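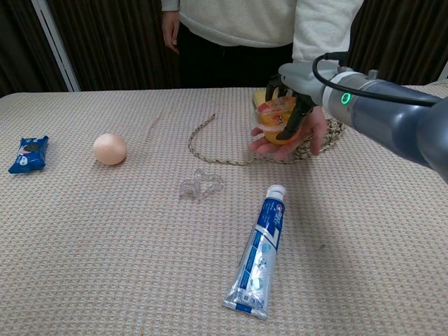
**Gramitz Allotment and Garden Society**
Minutes of the autumn meeting, 2020-10-16

In the chair: Laiba Hayat

Laiba opened by thanking everyone for turning out on such a wet evening, and gave a special welcome to the new plot holders, who had bravely sat themselves at the front. She reminded us that we had the room until nine and that the heating goes off before then, so coats might be wanted.

**Minutes of the last meeting**

These were read and agreed, apart from one correction: the pear tree by the lower gate is a Conference and was put down as a Comice. Apologies to the tree and to those who look after it.

**Water**

The long dry spell in the summer had us all thinking about water, and there was a good deal of talk, much of it very useful and some of it about hosepipes (again). The tank on the top path still drips at the joint. A new fitting has been promised by Merniris, who supplied the tank, and in the meantime would people please leave the bucket where it is and tip it on the currants when it fills.

It was agreed to put in 2 more water butts behind the tool shed, where the roof is big enough to feed them. The tap will be turned off for the winter once the first hard frost is forecast, and a note will go on the gate.

**Seed order**

The joint order goes to Grivimum as before. Lists should reach Laiba by the end of the month, with the variety written out in full, please, as "the nice beans we had last time" caused her a great deal of head-scratching. We need to spend 500 to get the discount, and going by last year we should manage it comfortably once the onion sets and seed potatoes are in. Potatoes will be ready to collect in February and will need chitting straight away.

**Paths and hedges**

The bottom path is slippery and has been reported by several members. A load of woodchip was offered by Krajčí, the tree people, at no charge if we can take the whole lorryload in one go. This was warmly accepted. It will have to be tipped by the gate, so barrows and strong arms will be needed that weekend, and there will be soup.

The hedge along the lane will be cut back once the leaves are down. There was a plea to leave the brambly corner alone for the wrens, and this was agreed without a vote.

**Plots and rents**

There are 7 names on the waiting list. Plot 20 has come free and will be offered to the first of them, either whole or as a half, whichever suits. Rents stay as they are for the coming year.

**Any other business**

The blue wheelbarrow has gone missing again. If it is on your plot, do just bring it back, and no more will be said.

Somebody left a very handsome marrow on the shed step with no label. Laiba has taken it home and will bring chutney next time.

Meeting closed at twenty to nine, and the next will be in February, date to go on the gate.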